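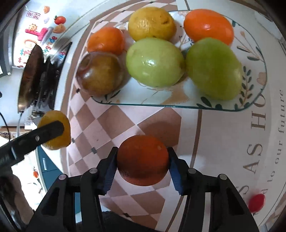
How do you stop a home-built gripper from squashing soft fruit?

Let the finger pads do most of the work and close the jaws slowly, with a hard limit on how far they can travel past first contact.

I know that is a short answer to a long thread, so let me unpack it a little, and thank you all for your patience while I was away from the list. Reshma's message first, for anyone who lost it in the pile:

On 3 December 2019, Reshma Hlongwane wrote:
> Hello everyone,
> I have printed the second pair of arms for my Griken and they are
> much stiffer than the first, which I thought was good news until I
> tried a ripe plum. It was jam in a moment. The same grip on a lemon
> lets go halfway up. I have tried foam tape (peels off), a slice of
> bicycle tube (slips) and rubber bands (they walk down the finger
> and end up in the hinge). Is it my pads or my settings? And does
> anybody know if the ridges should run across the finger or along it?
> Mine run along because that was how they came off the printer.
> Also, whoever has the long hex key from the shared workshop, I
> would love to see it again.
> Reshma

Reshma, I have been down every one of those roads, including the rubber bands, and I still find bits of them in my hinges. I think you have a pad problem and a settings problem together, and they hide each other rather well.

Start with the pads. I run ridged ones on both sides, blue because that was the spool I had. An orange is a lovely thing to practice on, by the way. The peel has those little dimples that give the ridges something to bite, and it will forgive you a good many mistakes before it bruises. A lemon is harder than it looks because it is lumpy and narrow at the ends, so if you come at it off center the pads touch on one bump each and the whole thing rolls out. I'd go at it across the fat part and leave the plums for the weekend.

As for which way the ridges should run, I would turn yours so they run across the finger. The fruit wants to slide down and out, and you want the ridges standing in its way. Karabo tried both on his Drolov last April and told me along was better for pencils and pens, which makes sense when you think about how you hold a pencil, but for anything round and heavy he went back to across and stayed there.

Now the settings. On my board the closing speed goes up to 400 and I never use more than 156 for food. When the motor current jumps, I let it close 2 more steps and then stop, full stop, no squeezing "just to be sure." I did a lot of squeezing just to be sure in the beginning and we ate a great deal of fruit salad that month. If your firmware is the one Sipho passed around, look for the line with the stall limit in it. His copy had it at 353, fine for wooden blocks and murder on a plum. I'd cut it by half and creep back up.

One more thing on the stiff arms. Please don't reprint them! Stiff arms are good, you want all of the give to be in the pads where you can get at it. If there is slop in the linkage you will never know whether the fruit is moving or the gripper is. Check the pins at the tops of the links, too. Mine work loose after a long afternoon and I blamed the software for an embarrassingly long time before I thought to put a screwdriver on them.

Anathi asked off-list whether you can grip fruit that is wrapped in plastic film. You can, but the film slides over the skin, so lift it an inch and wait a moment before you carry it anywhere. Keep a folded towel underneath while you're learning.

I'm happy to print a spare set of pads for anyone who wants them, just tell me the width of your bracket. I'm also writing up the wiring for the Gotine driver board, but that will have to wait until my kitchen table is a kitchen table again for a few days.

I don't have the hex key, Reshma. Try the drawer under the drill press.

Warmly,
Annatjie Maluleke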